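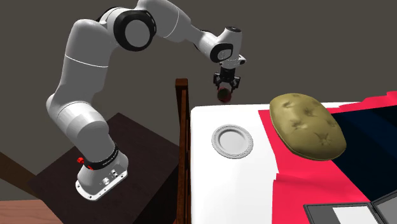

Fotis Ververidis wrote:

> My sugar thermometer reads 2 degrees low in boiling water. I corrected
> for this, but my caramels still come out too soft. I cook them in the
> small pan, the same batch as in the club recipe. Do I have to buy a new
> thermometer, or is it the altitude? Also the probe does not touch the
> bottom, I checked that.

Dear Fotis, dear all,

I had the same trouble in December, when I was making caramels for my sister's shop, so I will try to answer in order.

First, the altitude. You wrote before that your kitchen is in Ultthorpe, at 2164 feet. At this height water boils near 208 F, so about 4 degrees lower than at sea level. Did you compare your reading with 212, or with the real boiling point of your place? If your thermometer showed 210, you perhaps thought it was reading 2 low, but in truth it reads 2 high. Then your correction went in the wrong direction, and you stopped cooking too early. Please look in your notes what number it showed.

Second, the depth. A small batch in a small pan is often deep enough, but in a wide pan the syrup covers only the tip of the probe. Many thermometers have a line on the stem, and the syrup must reach this line. On my old Flernum the line is 37 mm from the tip. I did not know this for two years. Now I tilt the pan a little when I read it – with a thick glove, please.

Third, do not trust only the number. Take the pan off the heat, drop a little caramel in a glass of cold water, wait some seconds and press it with your fingers. For soft caramels which still keep their shape I want a firm ball. If it becomes flat by itself in my hand, I cook again for one minute and repeat the test.

About the cream: Duangjai Saithong asked last month if it can be added cold. I warm it. When I added it cold the caramel seized, and I needed a long time to melt the lumps. It was still good to eat, but the texture was grainy and I did not sell it.

For wrapping I use waxed paper from Broltgate. The last pack had 66 sheets, and I cut each one in four. Cellophane looks nicer, but in our humid weather my caramels stick to it after a few days.

So I would not buy a new thermometer yet. Please write to the list what it shows in boiling water, and tell us which pan you use. If somebody has experience with brown butter in this recipe, I would also like to hear it – mine separated twice.

With kind regards,
Orathai Wongsuwan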